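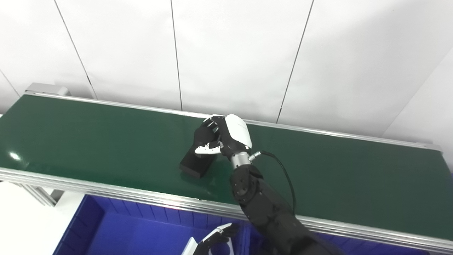 Green belt, black block near the middle, blue bin in front.

Home | Notebook | Benches | Parts | Log in

March, 10:30
Posted by: bench 2, Mosden workshop

Moved on to the belt layout today. Blocks are the Jekex blanks, 325 g each by our scale. They go on flat, any angle. I stopped squaring them to the rails, we never get them square in real use.

Bin stays on the near side, left of center. Tried it farther right before lunch and kept bumping it with my knee.

Belt surface is shiny at the left end and the overhead light bounces off it. Want to try a diffuser from the Wubshet order. Wiped the belt down with plain water, no solvent, let it sit 30 minutes.

Side rails: check the bolts every 200 runs. Near rail had one loose last time, far rail fine.

To do:
- second blue bin, same size
- tape mark on the floor for the bin
- ask Jiltov about a spare belt, up to 10 days delivery

Recent entries
Jekex blanks, weights
Rail bolts, torque notes
Wubshet order, what arrived
Bin sizes compared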